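Kylie Henare
Thursday, July 16, 2026

We use cookies to remember your settings. Manage preferences

ok thread. sorting cloth stuff this week - tees, tote bags, all the soft junk that ends up in one heap. going to post as I go, typos included

1/ start: one white surface, cleared down as far as I could be bothered. stapler stays at the back right, it lives there. tape roll can move later

2/ rule one from Shona Harawira, who taught me most of this - pull the cloth OFF the bag first. don't fold anything while two things are tangled. I always try to cheat on this and always end up with a lump

3/ tote bag with the little dark line drawings, green cloth draped right over it. so. separate those two before anything else

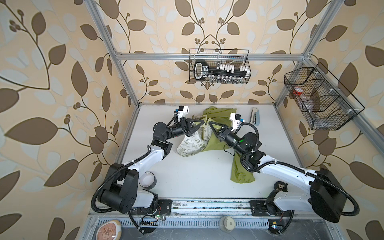 What do you do first with a tote bag before folding it?
Empty it, turn it upside down, shake it, then lay the handles flat inside so they don't snag on the next thing.

4/ someone asked if I iron totes. lol. no. flatten with your hands, thirds longways, then in half. good enough for a drawer

5/ the Storen drawer dividers are fine btw. a bit shallow. if you fold in thirds the totes stand up on their own, if you fold in half they flop over and take everyone else down with them

6/ tees next. soft cotton is the worst - slides around, bunches up the second you look away. find the collar, find the hem, THEN decide which way is up. skipping the collar step is how I lose ten minuts

7/ also do prints face down if you fold by the Drudari method. (fold sleeves in, sides in, bottom up.) print ends up on the outside and you can see what shirt it is without digging

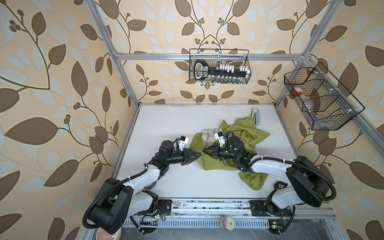 green heap, still very much a heap. off-white one with the green print tucked in there too

8/ quick count since people keep asking how big this job is. had 36 pieces on the list Sunday. did 30. the other six are "maybe" and have been maybe since last September so draw your own conclusions

9/ wire mesh baskets - big fan. sockets in one, the odd little jars and bottles in the one on the side wall. off the table, can see everything through the mesh, no lids to lose

10/ wallpaper question AGAIN. brown leaves, berries, cream background. it's a leftover roll from Prendergast, I don't have the pattern name, I looked, sorry. please stop emailing Shona about it

11/ tote's dealt with. down to the Snoopy tee w/ the little yellow birds. olive green, bunched up in the back corner. one sleeve all twisted, so that's the bit to fix before the fold

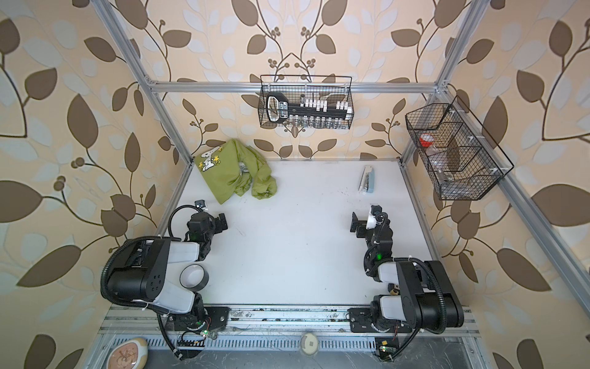 How do you fold a T-shirt with a twisted sleeve?
Hold the shirt by both shoulder seams, give it one good snap, and lay it down front first - most of the twist drops out and you can smooth the rest by hand.

12/ don't pull on the sleeve itself!! stretches the cuff. ask me how I know. RIP gray Cornon tee

13/ stack order for the drawer: thick ones at the back, thin in front. wear from the front, put clean ones in at the back. been doing it roughly 4,000 years and it still works

14/ table needs a wipe after this, scuffs and specks everywhere. damp cloth, bit of dish soap, then stop fussing with it

15/ towels tmrw maybe. or the maybes. gotta run, dinner

Contact | Copyright 2026 | Back to top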